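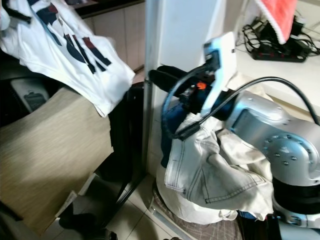 Home | Issues | Authors | Submit | Search

July – Marcelino Escobar and Piret Kairys

4. Dating the Terness sides

The dance band discs pressed at Terness carry no recording dates, and the surviving ledger only gives the day of the week. Most sessions fell on a Tuesday. We worked from 233 discs, of which 188 had a readable matrix number in the run-out. The rest set aside for now – see section 6.

Numbers run in order within a block but blocks overlap. Two takes of the same waltz can sit 83 apart. Earlier listings took this as a gap of months; we think it was two cutting machines, each with its own series. The Siltitier catalogue supports this, though its early pages are missing and the clarinet players name is spelt three ways.

Figure 3. Matrix numbers plotted against ledger order, both series. [plot in print edition only]

Pitch was a second check. Discs from the lower series play nearly a quarter-tone sharp at 78, the upper ones do not. Same piano, same room by the sound of it. Đỗ found a similiar split in the Tranduritz pressings but did not seperate the machines. Vocal sides were left out of the pitch test – too much slide.

Six discs fit neither series. Possibly dubs. Labels are no help.

Contact the editors | Copyright the authors | Back to top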